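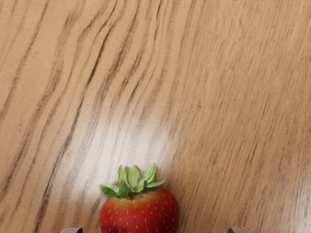

보낸 사람: Liesl Eberhard
제목: Re: [총기정책] 엔디네(Endine) 자진 반납 집계에 대하여

채 선생님, 그리고 목록에 계신 여러분께,

안녕하십니까. 훈디네(Hundine)에 사는 리즐 에버하르트입니다. 평소에는 읽기만 하는데, 이번 주제는 제가 사는 지역의 일이라서 답장을 드립니다. 한국어는 저의 모국어가 아니기 때문에 어색한 표현이 있으면 너그럽게 읽어 주십시오. 법률 용어는 사전을 찾아 가며 썼습니다만, 틀린 것이 있으면 고쳐 주시면 감사하겠습니다.

2020년 5월 29일, Chae 님이 쓰셨습니다:
> 비케크(Bikeck) 연구소에서 엔디네주의 4월 총기 자진 반납 결과를 정리한
> 자료를 냈습니다. 모두 3,056정이 들어왔다고 합니다. 인구가 많지 않은
> 주인데 상당히 큰 숫자로 보입니다.
>
> 제가 궁금한 것은 두 가지입니다. 첫째, 이 숫자에 무엇이 들어가 있는지
> 자료만 봐서는 잘 모르겠습니다. 공기총도 포함인지요. 둘째, 반납한 사람은
> 정말 아무 처벌도 받지 않는지요. 우리 쪽에서도 자진신고 기간을 두고 있지만
> 그 뒤에 출처 조사가 따라오는 경우가 있어서 망설이는 분들이 많습니다.
>
> 혹시 현지 사정을 아시는 분이 계시면 알려 주십시오.

첫째 질문부터 답하겠습니다. 공기총은 포함되어 있습니다. 다만 모든 공기총이 아니고, 허가가 필요한 세기의 공기총만 포함되어 있습니다. 장난감에 가까운 것은 접수처에서 받기는 하지만 집계표에는 적지 않습니다. 이 구분은 자료의 본문에 없고 부록의 두 번째 표 아래에 아주 작은 글씨로 있습니다. 저도 처음에는 못 보고 지나갔습니다.

더 문제가 되는 것은 부품입니다. 총열이나 노리쇠만 따로 가져온 경우에 그것을 한 정으로 세는 접수처가 있고, 세지 않는 접수처가 있습니다. 접수처는 주 전체에 24곳이 있었습니다. 그중 17곳은 경찰서이고 나머지는 허가를 받은 총포상입니다. 경찰서는 같은 서식을 쓰기 때문에 부품 칸이 따로 있습니다. 그러나 총포상에는 옛날 서식이 남아 있었고 그 서식에는 부품 칸이 없습니다. 그래서 가게 주인이 스스로 판단해서 적었다고 들었습니다. 제가 훈디네의 한 총포상에 직접 물어보았더니, 총열 하나를 한 정으로 적었다고 대답했습니다. 다른 가게는 어떻게 했는지 모릅니다.

그러므로 3,056이라는 숫자는 “완전한 총의 수”라고 읽으면 안 된다고 생각합니다. 얼마나 차이가 나는지는 저도 말씀드릴 수 없습니다. 비케크에 전자우편으로 문의했고, 원자료를 접수처별로 나누어 공개할 계획이 있다는 답을 받았습니다. 날짜는 정해지지 않았다고 합니다. 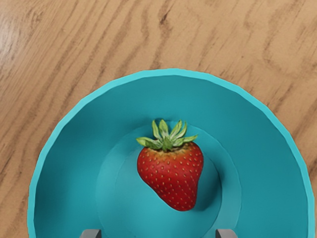
둘째 질문은 조금 더 복잡합니다. 반납 기간에 가져온 사람은 “무허가 소지”에 대해서는 처벌을 받지 않습니다. 이것은 주 규정에 분명히 쓰여 있습니다. 이름을 말하지 않아도 됩니다. 그러나 총번이 도난 신고 목록에 있으면 그 총은 따로 보관하고, 원래 소유자에게 연락합니다. 이때 가져온 사람의 이름을 이미 적었다면 경찰이 질문을 할 수 있습니다. 처벌을 하기 위한 조사는 아니라고 설명하지만, 전화를 받는 사람의 입장에서는 그 차이를 느끼기 어려울 것입니다.

제 이웃 가운데 돌아가신 아버지의 사냥총을 물려받은 분이 있습니다. 허가증은 아버지 이름으로 되어 있었고, 상속 신고의 기한은 이미 지났습니다. 이분은 4월 내내 고민하다가 마지막 주에 반납했습니다. 이름은 적지 않았습니다. 영수증을 받을 수 없다는 점이 불안했다고 저에게 말했습니다. 나중에 누가 그 총이 어디에 있느냐고 물으면 보여 줄 종이가 없기 때문입니다. 저는 이 점이 제도의 약점이라고 봅니다. 이름 없이 총번만 적힌 확인증을 주면 해결될 것 같은데, 왜 그렇게 하지 않는지 아직 설명을 찾지 못했습니다.

배경을 조금 덧붙이겠습니다. 엔디네주의 새 보관 규정은 시행된 지 거의 18개월이 되었습니다. 이 규정에 따르면 총과 탄약을 서로 다른 잠금장치에 보관해야 하고, 총을 넣는 금고는 벽이나 바닥에 고정해야 합니다. 오래된 집에 사는 분들은 이 고정 공사를 부담스러워합니다. 세를 사는 분들은 집주인의 동의도 받아야 합니다. 그래서 제 생각에는 이번에 반납된 총의 일부는 불법 총이 아니고, 허가는 있지만 금고를 설치하기 싫어서 내놓은 총입니다. 비케크의 자료는 허가 있는 총과 없는 총을 나누지 않았습니다. 정책의 효과를 말하려면 이것이 제일 중요한 구분인데 빠져 있어서 아쉽습니다.

한 가지 더 조심해야 할 것이 있습니다. 지역 신문은 이 결과를 “범죄에 쓰일 총이 사라졌다”라는 뜻으로 소개했습니다. 저는 자진 반납 제도에 찬성하는 사람입니다만, 그 제목에는 동의하지 않습니다. 훈디네의 접수처에서 들은 이야기로는 들어온 것의 대부분이 오래된 엽총이었습니다. 집에 아이가 있는 가정에서 이런 총이 없어지는 것은 분명히 좋은 일입니다. 사고와 자살을 막는 관점에서 평가해야 하고, 강도 사건의 통계와 바로 연결하면 나중에 제도를 반대하는 쪽에 공격할 근거를 주게 됩니다.

채 선생님께 저도 여쭙고 싶은 것이 있습니다. 한국의 자진신고 기간에 상속받은 총은 어떻게 처리됩니까? 유족이 새로 허가를 신청할 수 있는 기간이 따로 있습니까, 아니면 우선 경찰서에 맡기고 나서 신청합니까? 제가 읽은 글마다 설명이 조금씩 달랐습니다. 그리고 “영치”와 “보관”이 법에서 다른 말인지도 알려 주시면 좋겠습니다. 제 사전에는 두 단어의 번역이 똑같이 나옵니다.

부록의 표는 제가 한국어로 옮기는 중입니다. 공기총의 세기를 나타내는 단위를 어떻게 쓸지 정하지 못해서 늦어지고 있습니다. 필요하신 분은 개인 메일로 연락해 주시면 초벌 번역이라도 먼저 보내 드리겠습니다. 목록에는 첨부 파일이 올라가지 않는 것으로 알고 있습니다.

긴 글을 읽어 주셔서 감사합니다.

리즐 에버하르트 드림
훈디네에서

추신: 지난번에 어느 분이 물으신 탄약 반납은 총과 같은 접수처에서 받았습니다. 다만 총포상 가운데에는 탄약을 받지 않은 곳도 있었습니다. 무게로 적은 곳과 개수로 적은 곳이 섞여 있어서 합계는 자료에 없습니다.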